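The stores supervisor at Kesora has run the mixed-toy bins since January. The bins are grey metal, open at the top, with sloping sides. "The slope matters more than the depth," she says. "Small items slide back to the floor and stay within reach."

Stock arrives unsorted from Plondix — 1,613 pieces in the last delivery, of which 488 went back as damaged.
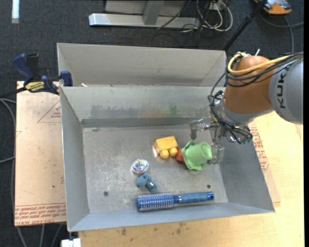

Blocks with studs are the easy part, in her view. Soft shapes and clear, round things take longer. "A clear ball shows you whatever is behind it. You check those twice." Small animal figures tend to settle low, so she has each bin emptied fully every 90 minutes.

Scuffs on the metal floor do not concern her. "It's a bin. We replace one when the seam opens, and that has happened 3 times."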